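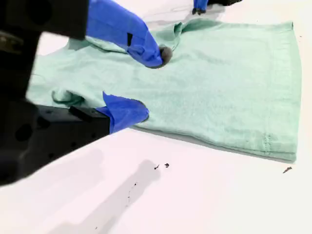 Unit 5 – Folding knits, session notes
Garment Care and Retail Presentation, February 2020
E. Lindholm

Bring these with you, we won't reprint. Reading is the Murar booklet, folding chapter only.

Before you fold

Shirt face down, flat, neck to your left if you're right handed. Look at the mint-green one on the white table: body and hem corner already lying nicely, side edge straight. Trouble is all at the other end – neckline crumpled up, sleeve twisted and rolled into a loose loop. Very typical. People smooth the body twice and never touch the sleeves.

Order of work
1. Neckline first. Pinch at both shoulder seams, pull gently apart, lay down.
2. Sleeves. Unroll from the cuff end, not from the armpit. Flat palm.
3. Body. Sweep from the middle out. Faint creases across the middle are ok at this stage, a hard crease isn't.
4. Hem. Square it to the table edge. Side seam should sit on the edge of the shirt – if it wanders to the front, the garment has twisted in the wash. Tell me and we set it aside.

Soft or fuzzy knits
Don't drag. Lift and place. Dragging pulls the surface and you get pilling along the fold. Also they cling to themselves so sleeves roll back – hold for a second before letting go.

The fold (store method)
Board 35 cm tall, top edge of board at the back neck. Sides in, sleeves back down along the fold, bottom up in one go. Slide board out. Turn over. Collar should face you and be centered.
Home method same but no board and fold in thirds, see Murar.

Common faults from last term
– collar off center (most of you)
– sleeve doubled up inside, makes a lump
– hem peeking out under the stack
– folding over a crease insted of smoothing it first

Practical
Each pair gets a stack of shirts, mixed sizes. Swap halfway and check your partners stack. Marks are for evenness first, speed later. Long sleeves are next unit, so leave the Brirkeo box closed please.

For next time: read the label section, bring one knit garment from home, clean. Room 339 again.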